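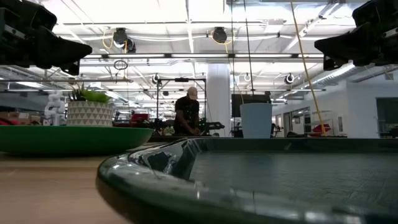 The big dark green dish and the wide shallow bowl on the wooden table, with the potted plant behind.

Progress report to Dulard, second installment
Project: Prullarwood shared table
Prepared by Hauke Haberkorn

Hello all, and thanks for being so patient with me over the December paperwork! I know the first report was mostly receipts, so this time I'll try to say what has happened with the table and the dishes, and where the money went.

The short version is that we have a set people can use. When I wrote the application we were eating off whatever turned up in the cupboard, and half of it had chips. Your grant let me stop patching that together and buy things that belong with each other. I settled on green fairly early (there was some grumbling from the Steinbach people, who wanted white, but white shows every coffee ring and I didn't want to be the one scrubbing). The greens don't match exactly. I ordered from two places and the bowls came out a lot brighter than the large pieces. I was annoyed for a day or so and now I like it.

Spending so far is $555, all of it on dishes, cutlery and a tin of oil for the tabletop. The plant and its pot came out of my own pocket, so please don't look for them in the receipts. I still owe you one invoice from Gornatent for the second box of bowls. They sent it to the old address and I've asked for a copy.

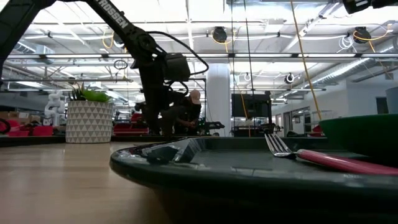
Cutlery took longer than anything else on the list. I wanted forks that wouldn't wander off into people's bags, and plain steel ones always do, because everybody has the same plain steel forks at home. So I went looking for color, and ended up with a few samples from different makers to try out at lunch. The favorite by a mile is the one with the long pink handle. Put it down on a dark green plate and you can spot it from the far end of the room, and it's comfortable to hold too, even for those of us with big hands. My plan is to order 20 of them if the price holds, and I'd like your okay on that before I do, as it would take us a little over what I wrote in the cutlery line.

The other thing I've been working on is the tabletop itself. I gave it 3 coats of oil over the holidays, with a day in between each, and it drank up the first one so fast that I thought I'd bought the wrong stuff.

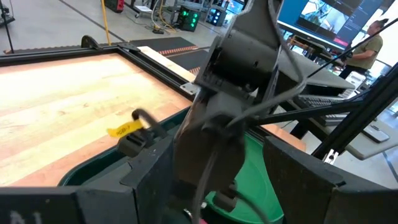
The second and third coats went on much more slowly, and there's plenty left in the tin for a touch-up in the spring. I also ended up sanding out an old burn mark near one corner. It isn't completely gone, but you have to know where to look.

Still to do: the fork order (see above), a shelf where the big pieces can stand when they're not out, and a sheet on the wall about who washes up. I've written that sheet twice already and it keeps getting longer, so any tips from your other projects are very welcome. I'm also a bit stuck on the shelf. The large dishes are wider than I'd allowed for in my drawing, and I'll have to measure everything again before I cut any wood.

If somebody from Dulard would like to come by, lunch is at half past twelve and you'd be fed. Just let me know beforehand so I can cook enough. The invoice copy will follow as soon as I have it.

Warm regards,
Hauke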